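9th December
By Njoroge Magesa

I should say up front that I have never finished a tangram in my life. I mention it because the first thing Carol Vondden did when I sat down at her kitchen table was push a little bag of plastic shapes at me and tell me to make a swan. I made something like a collapsed tent. She was very kind about it.

Carol has run the puzzle table at the Nodcombe toy library for two years, and before that she taught first grade, which explains how I ended up being praised for a tent. The toy library works just like the book kind. You sign out a game, you take it home, you bring it back, and then somebody has to find out what's missing. That somebody is Carol. There are 140 puzzles and shape sets on her shelves right now and she has opinions on most of them.

"The jigsaws are the easy ones," she told me, getting up to fill the kettle. "People know a jigsaw has pieces. They worry about it. They'll call me up at dinnertime and say there's a corner gone. But a shape set, a pattern block set, they sort of think it's a pile of stuff. They bring back most of the pile."

I asked her how she checks a pile.

"On a tray," she said, as if I'd asked how she eats soup.

Carol loves a tray. (I had come to talk about the holiday loan week, and I did get there in the end, but we spent most of the first hour on trays.) She started out checking sets on a bare table, and the pieces went everywhere – under the radiator, into her cardigan pocket, once into a bag of donated coats that was already on its way to Lunach. So she went and bought a stack of plastic ones with a good raised edge, and she says it changed her whole week.

"You tip it out and it stays tipped out. You can pick the whole thing up if the phone rings. And kids get it right away! You put a tray in front of a four-year-old and they know that's where the game is. I never had to say a word."

She's fussy about color. White trays show every mark, and the wood ones she was given had a printed pattern that made her eyes swim. Red is her favorite because nearly everything shows up on it, apart from red pieces, and for those she keeps a blue one by the sink. She likes a bit of texture on the bottom too. On a slick tray the flat pieces slide into a heap the minute a child leans on the rim, and then there are tears, and then there's a parent kneeling on the floor saying it doesn't matter when it clearly does.

We had tea. Carol doesn't own a matching pair of mugs and mine said Nutsugah Bowling League, a league she has never belonged to.

I wanted to know which pieces go missing the most. I'd guessed the small squares.

"Oh no, triangles," she said. "The long skinny ones. They fit down anything. Heating vents, couch cushions, the gap next to a car seat. And they're the ones the kids like to carry around. It's a slice of pizza, it's a carrot, it's a shark tooth. My grandson had one in his fist for a whole afternoon in November and he wouldn't tell us what it was. I've still got no idea."

Lost pieces get a slip of paper in the box and a spot in what Carol calls the orphan tin. The orphan tin is a cookie tin with two layers of waxed paper in it, and it holds all the strays that come back weeks later, in envelopes, in coat pockets, taped to apology notes. She brought it out to show me and we went through it together, me guessing which set each one was from and getting it wrong.

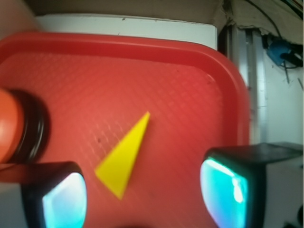 "Yellow's a happy color to find," Carol said. "I don't know why. A green one turns up and I think, fine, good, back in the box. A yellow one and I want to phone somebody."

And sometimes she does phone somebody. There's one family who lost a piece on a camping trip, felt awful about it, and offered to pay for the whole set. She wouldn't take the money. Then the piece showed up inside a rolled sleeping bag and the mom drove it over that same evening – both kids in the back seat in their pajamas. Carol let them put it back in the box themselves.

The holiday loan week, then. It works the way it did last year, two sets per household, and you keep them until the library opens again after New Year's. Carol would like everybody to count their pieces before they leave home, and she'd like them to do it on something with an edge. A baking sheet is fine. A roasting pan is fine if it's clean.

"And check the vacuum," she called after me when I was out on the step with my coat half on. "Tell them to check the vacuum before they empty it."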